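Macaraeg House and the TA Union Question
Student project report, draft 3
Eun-ji Pyo

Aim

Find out what grad students living in Macaraeg House think about teaching assistants forming a union at Morkden, and whether the university has told them anything useful. Started in February. Original plan was a survey of the whole faculty but ethics approval only came through for the residence, so that's the scope.

Background

TAs here are paid by the semester, flat rate. Marking hours are capped on paper at 2000 words of feedback per class, whatever that means. Union drive started in Chemistry, spread to History, then went quiet over the summer. Admin's position is on one web page and hasn't been updated.
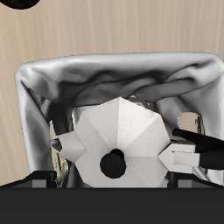
Method

Short interviews in the common room, evenings mostly. Paper form first, then a chat. Also went to both open forums and took notes. Recording wasn't allowed at the second one so quotes from there are paraphrased. Names removed. Transcripts coded by hand using the Bilex scheme from the methods unit, which was a bad fit for short answers and I'd use something simpler next time.

Findings

Pay came up less than I thought it would. Unpaid prep came up constantly. People teaching a new course for the first time said prep ate their whole week, and none of it is on the timesheet. International students were more cautious, a few asked whether joining could affect their visa and didnt know who to ask. Neither did I. The grad centre sent me to HR, HR sent me back. 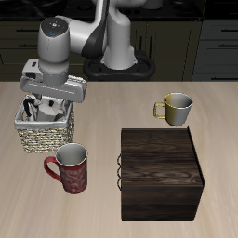 Engineering students mostly on scholarships, less interested. Humanities a lot more organised, already had a mailing list going. Several people mixed up the union with the student association, so any future survey needs a definition at the top of the form.

The forums: first one was mostly the Dean talking. Second was better, 3 questions from the floor got proper answers, including one on sick leave cover. The answer was that there isn't any.

Problems

Too few part-timers. They don't live in residence, obvious in hindsight. Prisent (the booking system) dropped two evenings of interviews and I had to chase poeple by email. Some never replied.

Still to do

Ask HR again about visas. Fix table 2. Add the consent form as an appendix and check the referencing, half of it is still in the wrong style.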